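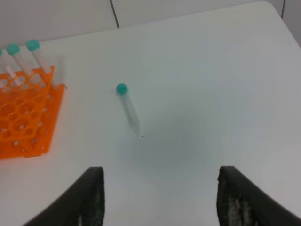
One tube on the bench, the rest in the orange rack, fingers wide open.

I've been promising a post on the money side of the tube robot for ages, and now that the grant renewal is in (January, never again) I have the spreadsheet open anyway. So this is the long, rambling version for the few of you who wrote in asking what it really costs to get an arm doing dull bench work in a small lab. I'm no purchasing expert. I run samples, I like gadgets, and I was the person who didn't step back fast enough when the boss asked who wanted to look after the budget.

Some background if you're new. We're a tiny group in the Naidu building, and a big part of our day goes to moving capped centrifuge tubes from one spot to another. Out of the rack, into the rack, onto the bench, off to the spinner. It's hard on the thumbs and it's boring, and the idea was to have an arm with a simple two-finger gripper take over the fetching. The arm itself is a Jasex, bought used from another department that was clearing out, which was the single best bit of luck in the whole business. If we'd had to pay new prices I wouldn't be writing this.

What I got wrong is that I treated the arm as the cost and everything else as odds and ends. My first budget had one fat line at the top and then a line called "misc" that I filled in with a number I liked the look of. Please don't do that! The everything-else came to $3184 in the first year, and hardly any of it was exciting. Mounting plate, cables, a better power bar, a small wrist camera and the bracket for it, spare fingers, pads, freight, the adapter that should have come with the gripper and didn't. Freight was the one that really hurt. We're a fair way from anybody who sells this stuff, and the box from Havmont cost nearly as much to ship as what was inside it.

So, lead times. I'd planned the year as though things turn up when you order them. The gripper took 19 weeks. I phoned at the halfway mark and a very cheerful fellow told me it was "in the system," and I'm sure it was. Meanwhile the arm sat there with nothing on the end of it and a tea towel over it to keep the dust off, and we had already booked a summer student to work on it. We found the student other things to do, but that was wages spent against a plan that had no gripper in it. If I were drawing up the plan again I'd order the slow thing first, before the arm has even been moved into the room, and I'd write the date I expect it in pencil.

The other thing is the bench. Everyone thinks about reach and payload and forgets that a robot takes up a table. Ours has a white top, pushed up against the tiled wall, and I lost an argument over whether it counted as new furniture (different budget code, of course) or part of the equipment. It went down as furniture, which meant a separate form and a separate wait. I do like a white top for this, mind you. Dropped bits show up on it straight away, and the bright orange racks are about as easy to pick out as anything could be. The clear tubes are another matter. A see-through tube lying on a white surface is a rotten thing to find, for me without my glasses as much as for a camera, and we had a long talk about whether to spend money on coloured tubes or on a dark mat. Mats are cheaper. I've put a mat in the new budget and I'm a bit sad about it, as I think the white looks smart.

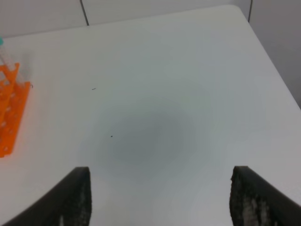 Same bench, and a fair look at the state of the finger pads.

Pads! Let me go on about pads for a minute. I had no line for them whatsoever in the first year. The gripper fingers are solid dark things that will probably outlive me, but the grippy faces on the inside are a wear part, same as brake pads on a car, and they end up looking mottled and scuffed like that. When exactly to change them is a matter of opinion in our group. I'm in the change-them-early camp. The boss is in the let's-see-how-it-goes camp, and the boss signs things.

You can buy the pads in small packs, or you can buy the sheet material and cut your own. I got a quote from Flaro for a box of 24 and the per-pair price dropped so much that I nearly ordered it on the spot, and then I looked at how long the adhesive backing is meant to keep on the shelf. So we split a box with the group down the hall. If you have neighbours with the same gripper, make friends with them. We now share pads, hex keys, and a calibration block that has spent more time in their drawer than ours.

A few of you asked about the service contract. I went back and forth on it for weeks. The yearly price they offered us was more than I could swallow for a used arm, and it left out the gripper, the camera and anything we'd bolted on ourselves, so in the end I set the same sort of money aside in a line called "repairs" and kept my fingers crossed. The trouble with a line called repairs is that other people can see it. By fall somebody always wants to know if that money is "doing anything." I've since renamed it "scheduled maintenance," and it has been left in peace.

Staff time is the one I still can't get right. I put down two hours a week for looking after the setup, and that's fine in a good week. Wiping the bench down, straightening the racks, picking up the stray hairs and specks that collect on any table, checking the fingers open all the way. In a bad week it's two days, and the rest of us go back to moving tubes by hand and grumbling. I've put a bigger number in this time and I'm waiting to be told it's too big.

For the coming year, the list I've sent in looks something like this, in the order I'd fight for it. Pads and a spare set of fingers first. Then the mat. Then a second rack in the same orange, so we can load one while the arm works from the other. Racks are cheap, and yet I've learned they have to be the very same rack, down to the hole spacing, or you're back to teaching all the positions over again. We bought a bargain pack once that was a hair off and they're now holding pens and somebody's chopsticks. After that comes a proper lamp, as the overhead lights leave soft grey shadows on the tabletop and I'd like to see whether something off to the side helps. Last on the list is a nicer gripper with force sensing, which I put in every time and which gets crossed out every time.

I've also asked for a small amount for tubes. Just tubes, for practice. We used to raid the regular stock for testing and it made a mess of the ordering, and there were words about it at group meeting. A bag of practice tubes with the same green caps as the real ones costs next to nothing, and I write TEST on the lid of the box so they don't wander off into somebody's experiment.

If you've bought a used arm yourself, I'd love to hear what you ended up paying for freight and whether you managed to talk them down. I'm especially keen to hear from anyone who has tried cutting their own pads with a craft cutter. I have the cutter on loan until the end of the month and a sheet of the material sitting on my desk.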